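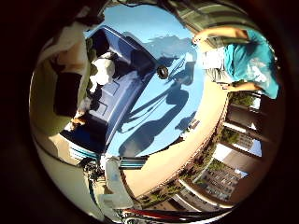
Residents of the Plondisden apartments will get their rooftop back in August, after the building's owner, Gendon, agreed to open it for shared use through the end of the season.

The roof has been closed to tenants for 2 years while the floor was recoated and the drains were replaced. The finished surface is light blue and covers 1,064 square feet inside the parapet wall.

Plastic tubs will be allowed for washing rugs, rinsing out paint trays and growing vegetables, building manager Orvokki Riihimäki said. They have to be emptied into the drain by the stair door and may not be left full overnight.

"We had a tub go over last time and it came through the ceiling on the top floor," Riihimäki said. "So there are rules now."

Almost 20 households have asked for a space. Tenant Caradog Nicholas, who signed up for one, said he plans to grow beans and peppers — and hopes the shade from the neighboring tower stays off them until evening.

The roof will be open from 8 a.m. until sunset. Keys are available at the ground floor office.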